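Subject: Re: [Ridgeway-metals] Tumbling vs. hand finish on small silver pieces

Marion Menzies wrote:

> I have a batch of silver rings and stud earrings to get ready for the
> Brescombe show in May and I am trying to decide how to finish them.
> Up to now I have done everything by hand, 400 grit, then 800, then a
> 2000 paper and a rouge cloth. My wrist is not happy with me.
>
> I have the chance to buy a used Brotadico tumbler with a bag of mixed
> steel shot. Has anyone on the list used one? My worries are: (1) will
> it round off the edges on the hammered pieces, (2) can I put the studs
> in with the posts already soldered on, and (3) what do you do about
> anything with a stone in it.
>
> Also if anyone has a good way of carding earrings for a show I would
> like to hear it. Mine slide around in the tray and look messy by noon.
>
> Marion

Marion,

I have had the small Brotadico for four years and use it most weeks. I'll take your questions in order.

(1) Hammered pieces. Steel shot does not remove metal the way an abrasive does. It burnishes, so it presses the surface smooth. The facets from the hammer stay where they are, but they do soften slightly if you leave the pieces in all day. I give hammered rings forty minutes and then look. Plain bands can go two hours. If you want the facets really crisp, tumble first and then touch up the high spots with a polished hammer face on the mandrel.

What the tumbler will not do is take out scratches. People buy one thinking it replaces the sanding and then they get very shiny scratches. You still have to go through your papers to at least 800. I stop there on most things and let the shot do what I used to do with the 2000. That alone saved me most of the wrist trouble.

(2) Studs. Yes, with the posts on, and in fact it helps, as the post comes off the torch dead soft and the shot work-hardens it a little. Give the post a half twist with flat pliers as well, which does more than the tumbler will. Do not put ear nuts in. They fill with soap and you will never get it all out. Check each post afterward for straightness. I get a bent one now and then, usually when I have overfilled the barrel.

(3) Stones. I tumble before setting whenever I can. Hard stones in a solid bezel have come through fine for me, but I would not put in pearl, opal, turquoise, amber or anything glued. Oxidized pieces also stay out, or go in a separate load with shot you keep for that, because the black gets onto everything else.

Other notes:

Water just over the top of the shot, and a small drop of plain dish soap. Too much soap makes foam and the pieces float up in it and don't get worked.

Rinse the shot when it arrives, run it for an hour with nothing in it, pour off the gray water and do it again. Used shot needs this more than new. If any of it has rust spots, throw the lot out and buy fresh. Rusty shot leaves pits in silver and you'll be back to the coarse paper.

Chains go in by themselves, fastened to a loop of wire, or you will spend an evening on the knot.

If the belt on the used machine looks shiny or cracked, ask the seller to knock something off. Mine was replaced in the second year. The part number on mine was 353 but check yours, as the older base takes the 412.

On the cards. I cut my own from brown cardboard, the thin flat kind, not corrugated. I punch two holes with an awl over a cork mat, and cut a notch at the top for hanging. Anything heavier than a stud gets a taller card so the weight sits low. I used to buy white ones from Buna but they showed every fingerprint, and the brown goes better with silver anyway.

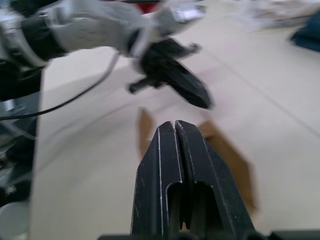
Brown cardboard on the white table

For the tray, line it with something that grips. I use a piece of shelf liner under linen. The cards stay put unless somebody really shoves the tray. Stand the back row up against a strip of wood with a saw cut along it and you get two levels out of the same space, and people can see the back row without picking everything up.

One more thing about the show. The Brescombe hall has yellow lights and silver looks dull under them no matter how well you finish it. Bring a daylight lamp if your table is near an outlet. The tables along the Ridgeway side are, and the ones in the middle are not. You can ask for a side table on the form, there is a box for it near the bottom.

If you want to try the tumbler before you buy, bring a few rings over some morning before 10 and we can run a load of yours on their own. Bring one hammered one that you don't mind losing.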